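Do zip bags keep peaches? Notes for the Jutlow talk, 2019-09-24

Slide 1. Title only.

Thank Recep Kocabaş for the invitation and for the loan of the hall. Say early on that I sell nothing and that Vodell sent me a box of bags free, which I used, and which did not make me any fonder of them. Ask who has a drawer of zip bags at home. Ask who has washed one and used it again. Leave the hands up long enough for people to look round.

Slide 2. The leaflet.

Read out the claim as printed: "Keeps stone fruit orchard fresh up to 10 days." Read it again, slowly. What is "orchard fresh"? I wrote to Vodell in July to ask and got a reply that used the phrase three more times. "Up to" is doing a great deal of work as well. A peach that collapses on day two has kept for up to 10 days.

Don't get laughs at the company's expense for too long. They answered the letter. Move on.

Slide 3. What was done at Ukeck.

Ukeck is the packing shed, for those who don't know the valley road. Senad Radonjić runs the bench there and let me have the end bay. We started with 2,000 peaches on paper. We ended up with 1,450 fit to use, the rest having been picked too soft or knocked in the crates. Stress that: more than a quarter gone before a single bag was opened. If you want to save peaches, start with the crates.

Half into zip bags, half into open baskets with holes in the sides. Same shelf. Same variety as far as we could manage, although the second delivery had some very yellow ones in it that I suspect came from the other side of the hill. I have left them in and will say so if asked.

Slide 4. The table of results. (Senad has the clicker for this one, wait for him.)

Fruit still good to sell at the end of the week: 991 out of the 1,450. Taking bags and baskets apart, the baskets did slightly better. I don't want to lean on that. The difference is small and it was one shed, one week, and warm. What I will say is that I went looking for the great advantage of the bag and couldn't find it.

Somebody will say the bags should have been in a fridge. Fair point. The leaflet doesn't mention a fridge. It shows a bag on a kitchen worktop.

Somebody else will say the bags should have been left open at the top. Also fair, and I tried it with the last few. An open zip bag is a basket with worse sides.

Slide 5. Where the bags went wrong.

Take this slowly, it is the useful part.

Wet inside. Shut the bag on warm fruit and by the next morning there are drops all over the plastic. We had mould first wherever a peach sat against the wet side.

Weight. A soft bag has no floor. The fruit rolls to the lowest corner and the one underneath carries the others. Pass round the bruised one if it has survived the drive.

Leaves and stalks. People like a leaf on a peach, it looks as if it was picked an hour ago. In a shut bag the leaf goes slimy before the fruit does. Take it off. I know Recep disagrees, he can have his turn at the end.

Slide 6. Where the bags did well.

Be fair here, and don't mumble it. They stopped the fruit flies. They are handy for carrying. You can see what you have bought. For two peaches in a lunch box I would use one and think no more of it. I also had fewer fruit go missing from the bagged side, which may tell you more about the shed than the bag.

Slide 7. The Oral liner.

I have been asked to mention this, so here goes. The Oral liner is a sheet of paper that goes in the bottom of the bag and is supposed to soak up the damp. It does soak it up. Then you have a peach sitting on damp paper. I changed the liners daily for the first few days and got tired of it, and if I got tired of it with a trial to write up then nobody is going to do it in a kitchen. Happy to be shown otherwise. I would want to see the fruit, and I would want to see all of it.

(If running late, skip slide 7 altogether. Keep slide 8.)

Slide 8. Packing, by hand.

Glove on if you have rough hands or a ring. Open the zip the whole way along. Half-open is where most of our torn skins came from: the fruit catches on the strip going in. Lay the bag down, put the first peach at the far end, the next beside it. Stop sooner than you think you should.

Pause for questions before the last slide. Likely ones:

Do the thick bags do better? I don't know, we only had the one sort.
Does it work for plums? Didn't try. I'd be surprised if they behaved very differently.
Who paid? Covered at the start. Say it again anyway.

Slide 9. Last one, leave it up while people get their coats.
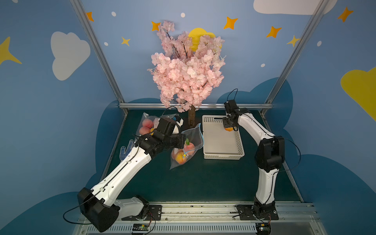

Peaches want room and air, and I have yet to meet a zip bag that gives them both. Ask people to look at how the fruit lies and then decide whether they still believe the leaflet. There are two peaches one on top of the other at the end of the left-hand bag, and the bag in the middle, the one with the blue strip, has a red and orange one sitting over a yellower one, with the leaf still on. I'd have the leaf off. I'd also point at the white basket with the holes in its sides, standing empty on the same table, and ask why the fruit isn't in that. Then hand over to Recep for the case in favour of leaves, and remind everyone that the spare bags by the door are free to anyone who wants to try the thing at home and write down what happens.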